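Two-arm cell: wrist camera cables, finger pads, and what you check before a run

Forum > Cells and Setups > Maintenance

pornetti_fan
Finally got the Irnia cell running the flower task again after the rewire!! Two arms over a white table, a camera on each wrist, roses in a basket. I'd love to compare notes on how other people route the camera cable, so I'm posting my whole routine. Santino Durán showed me most of it in February and I've been fiddling with it ever since.

The cable first. I leave a generous loop between the camera and the first tie point, then turn the wrist slowly both ways at the slowest jog speed and watch the loop the entire time. If it goes tight anywhere, I let out more and start over. My last cable was 840 mm and I lost the connector at 132 hours, so yes, I'm a bit obsessive about it now.
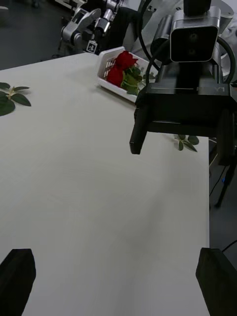

Finger pads
Wipe with a barely damp cloth, let them dry, then open and close the fingers with nothing between them. Rose sap gets sticky and picks up leaf bits. I swap both pads together, never one alone.

Table
Clear the leaf scraps and check the basket. Mine is white plastic with slots in the side, and stems love to poke into those slots.

juliacell
Great writeup! I have to disagree on the loops though. Big loops snag. I had one catch on the other gripper when the arms crossed and it pulled the plug halfway out. I go short and tie at 2 points, with a sleeve over the lot.

pornetti_fan
Do your wrists turn all the way round, Julia? With mine a short run goes tight well before the end of travel. I like the sleeve idea a lot - going to try it on one arm this week and leave the other as it is.

Sobia Farooqui
I'm with the big loop crowd, but keep it behind the gripper and away from the fingers. And please check the camera screws while you're in there. Ours had backed out nearly a full turn and we spent two evenings blaming the calibration.

juliacell
OK, behind the gripper I could live with. Still think a sleeve beats bare cable any day.

nichonaill
Ní Chonaill here, from the other bench thread. Would you clear the leaves every run? I leave them until the end of the day and the picks go fine. White table, green leaves, the camera has no trouble telling them from a red bloom.

pornetti_fan
It's more the pads than the camera for me. One leaf stuck to a finger and the stem slides right out! I do it after every 13 picks, takes a minute with a soft brush.

nichonaill
Fair enough. Which cloth are you using on the pads? Mine leaves fuzz.

Sobia Farooqui
Glasses cloth. Wash it by itself or it picks up lint from everything else.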